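Notes for week 2: sound changes, or why old spelling looks so weird

Okay, so last time I rushed the end and a bunch of you looked lost, which is fair! Let me go back over it at a slower pace.

English spelling is a snapshot. People wrote words more or less the way they said them, then printing came along and froze a lot of those spellings, and meanwhile everybody's mouths kept moving. The k in "knee" used to be said out loud. So did the gh in "night" (a scrapey sound, like the end of Scottish "loch"). Try saying "knight" with every letter pronounced and you're closer to the old version than you'd think.

The big one is the Great Vowel Shift. Long vowels crept upward in the mouth over a couple of centuries, and the ones already at the top had nowhere to go, so they turned into glides. That's how "mice" stopped sounding like "meese" and "house" stopped sounding like "hoose". Spelling mostly stayed put, and that's why our letter i has a different name from the same letter in Spanish or Italian.

For practice I made up a little language called Oltar, with a daughter language called Titalden. The word list is in the packet, 80 pairs. Work out which Oltar sound became which Titalden sound and write each rule on its own line. Order matters!! If p turns into f first and then f drops at the end of words, you lose both. Flip the order and the new f survives. (I got this backward on my own answer key in April, so please check me.)

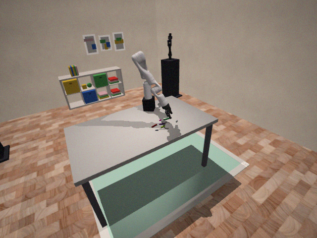

Do sound changes hit every word at once?
Older textbooks say they do, and it's a good working rule for the packet, but in real life a change often starts in a few common words and spreads from there, and sometimes it runs out of steam and leaves leftovers. Compare "food", "good" and "blood", which all had the same long vowel once.

Bring your rules to section, messy is fine, and read the chapter on borrowed words before then. Skip the bit on stress for now.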